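Teach it slow, or don't bother

Been meaning to write this down since September. Short version: most of us are terrible at showing a robot anything, and we blame the robot.

I spent a good chunk of last fall in the Winville shop, driving two arms by remote control. Pick up, hand over, put down. Again. My count for the first stretch was 142 demos. Beat Reisinger looked through them afterward and kept 40. I was pretty mad. Then I watched the ones he threw out and, ok, fair.

What was wrong with them? Me. I was fast and I was clever. Went in from the left one time, from the top the next, did a cute little wrist roll when I got bored. A person watching would've figured out what mattered and ignored the rest. The policy learned the wrist roll. Of course it did - I'd shown it the wrist roll.

So my opinion, for what it's worth. Demonstrating is a skill, closer to teaching a kid to tie a shoe than to tying your own. Fast hands are a handicap. The best operator we had at Hiltham was dull to watch. Same approach, same pause before closing, same pause after. I used to think he was being lazy.

Phones are where I learned it. Thin, slick, expensive enough that your shoulders go up. You can't feel the grip through a remote, you get whatever the cameras give you, and you have to decide from that.
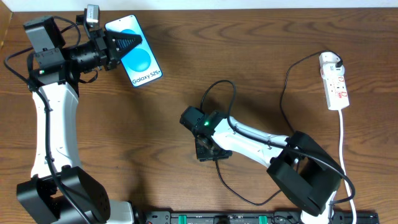
*Phone in the left gripper, other arm waiting its turn.*

A grab like that takes me maybe a second with my own fingers. Driving the arm I give it 8, and I think that's too quick still. The extra seconds aren't wasted, they're the part where the lesson is. Close, hold, check, move.

Thaddäus Wyss disagrees with me on nearly all of this. He likes messy data. Let people fumble, he says, let them recover, otherwise the thing falls apart the first time a phone is sitting crooked. And he's got a point about recoveries. I'd take 20 good recoveries over another pile of perfect grabs any day. But a recovery is a thing you show on purpose. A fumble is just a fumble, and if half your set is fumbles thats what you get back.

Where I really part ways with him is guiding by hand. He'd have everyone grab the arm and push it through the motion. Feels great, very natural, you're done before lunch. Trouble is your hands know stuff the arm's cameras don't. You reach around a cable because you saw it from where you're standing. The arm didn't see it. Remote, looking only at what it looks at, you're stuck with the same bad view. Annoying, yes. I think it should be annoying.

And please stop handing this job to whoever is newest. Every shop does it. Hennessy did it, we did it. The person on the controls is writing the thing, basicly, and they ought to get some practice and some say in what gets kept - and a decent chair.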